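## 4. The edge and the middle

I started this project thinking that making a bed was mostly a question of corners. The old manuals certainly think so. The 1915 housekeeping manual I leaned on in Section 2 spends page after page on how to fold the bottom sheet under the mattress, with the blanket folded to match, and then gets through the top cover in a single sentence: it is to be "laid on evenly." I must have read that sentence a dozen times before it occurred to me to ask how. A sheet that gets tucked in has the mattress to hold it. A duvet has nothing to hold it at all, and in the Enthorpe diaries that turned out to be where most of the complaints were.

A quick reminder of what those diaries are. I gave 32 households a notebook in February and asked whoever made the bed to write down what they did, in whatever order they did it, and what annoyed them. I didn't give them a vocabulary, which I regretted at first (one person's "puff" is another person's "lump," and I spent a long weekend sorting that out). But the words people came up with by themselves were so much better than mine that I threw my coding sheet away and built a new one out of theirs. Everything in this section uses the second sheet.

### 4.1 Where people take hold

The first thing I looked for was where on the duvet the hands go. I had guessed the corners, and for putting the cover on, that's right: almost every diary talks about finding the corners, losing the corners, climbing inside after the corners. For straightening a duvet that already has its cover on, though, the corners hardly come up. People write about the edge. They grab it in two places with a good stretch of fabric in between, lift a little, and pull toward themselves or give it a shake.

Now, the trouble with an edge is that it gathers. If you take a fistful, the cloth bunches toward your hand, and you get a fan of little creases that point back at the place you're holding. The diaries have some lovely names for these: "rays," "crow's feet," "the drawstring thing." I've settled on puckers. They are short and tight, and they're different from the long shallow folds that run across the body of the duvet on a slant, which people mostly call "waves" or "ridges." You can have both at once, with a middle that is perfectly plump and smooth between them. Figure 1 has the puckers at the right-hand grip, softer wrinkles around the left, and the long diagonal folds coming down from the upper left.

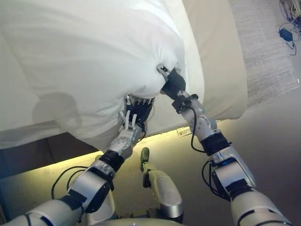
I make a fuss over the difference because the two kinds of crease get treated so differently. Waves bother people. They get chased down the bed and off the end of it, sometimes over and over, and more than one diary has a sketch of the route. Puckers get ignored while the hands are busy and then dealt with in one go, by letting the edge drop and running a palm along it. A few people skip the palm and say the pucker "falls out by itself." I tried this on my own bed with a brushed cotton cover and I can report that it doesn't, or at least not before breakfast.

Then there's the way of taking hold. I asked about it in the follow-up interviews and got a very clear split between pinchers and grabbers. Pinchers use the thumb and a finger or two, right on the seam. Grabbers take the whole edge in the hand, filling and all. Grabbers finish sooner by their own account, and they also complain more about the filling moving around. I don't want to lean too hard on that, because the grabbers in my group tended to have the heavier duvets, and you can't really pinch a heavy duvet and get anywhere with it. I'd love to see somebody do this properly with one duvet and a lot of hands.

### 4.2 The layers underneath

Something I missed completely when I planned the diaries is that a duvet is rarely being pulled across a bare sheet. There's often another layer in between – a thin blanket, a top sheet, a second cover that somebody likes and somebody else doesn't. When the duvet moves, that layer comes partway with it and then stops. What you're left with is a long curved band showing along the side, and a band like that seems to be almost impossible to leave alone once you've noticed it. It came up in the interviews more than any other single thing.

People have two ways of dealing with it. One is to lift the duvet right off, fix the layer below and start again, which everyone agrees is correct and hardly anyone does. The other is to pull the duvet a bit farther until the band is covered. This works nicely on the side you're looking at. On the other side of the bed it moves the whole problem to the wall, and several diaries are quite open about the wall side never getting looked at until laundry day.

Color comes into this more than I thought it would. White on white hides a lot, and a good few people told me they bought matching sets for that reason alone. If the bottom sheet is a cream or a beige and the duvet is white, then the line between them is plain from the doorway, and any wobble in it is plain too. One household had swapped from a white sheet to a sand-colored one halfway through the diary month and the entries got noticeably longer, and crosser, from that day on. I also heard the opposite opinion, that a darker sheet is a help while you work because it shows you where the edge is. I suppose both can be true. It depends on whether you're looking at the bed as a job or as a bed.

### 4.3 Size, and the overhang

Most of the Enthorpe duvets were 200 cm wide, on mattresses of all sorts of widths, so the overhang varied a great deal from one bedroom to the next. I had planned to ignore this. I couldn't, in the end, because overhang decides what "straight" even means. With a generous overhang, people judge by the lower edge and how evenly it hangs along the side. With hardly any, they judge by the strip of sheet that's left showing. These are different jobs and they take different movements, and I had been filing them under the same heading for weeks.

A corner that hangs down low at the foot of the bed is a special case. It pulls. The weight of it is small, but it draws the fabric above it into a slope, and if you smooth the top without lifting the corner first, the slope comes back. The households with the Helmy mattress (the deep one, with the rounded corners) had this worst, and one of them had taken to folding the corner back up onto the bed every morning like an envelope. I've since started doing the same at home. It looks a little odd and I don't mind it.

Rugs turned up here as well, which surprised me. Where there was a rug running along the bed, people wrote about keeping the duvet off it, or about using its edge as a guide for how far to pull. "Level with the rug" is in the diaries again and again. It's a terrible guide, of course, as rugs drift. A rug that sits at a slant will give you a duvet at a slant, and you won't find out until you go and stand at the foot of the bed.

### 4.4 When is it done?

I'll finish with the question I got the least agreement on. I asked each household to mark the moment when they considered the bed made, and the answers go from "when it's pulled up" to a procedure involving the blinds. The light matters a lot, apparently. With light coming from one side, the top of a white duvet goes bright and the near side drops off into gray, and a fold that was invisible at seven is very much there at nine. Several people said they smooth until the light stops catching on anything. Others make the bed with the blinds down and leave it at that.

The Pumdale group, who I describe in the next section, used a Wakex duvet with stitched channels, and their answers are much closer together. I think the stitching gives them something to line up. It runs the length of the bed, so if it looks straight, the duvet is straight, and they stop. With the plain Enthorpe duvets there's no such line to go by, only the edge, and the edge is the part you've been holding on to the whole time.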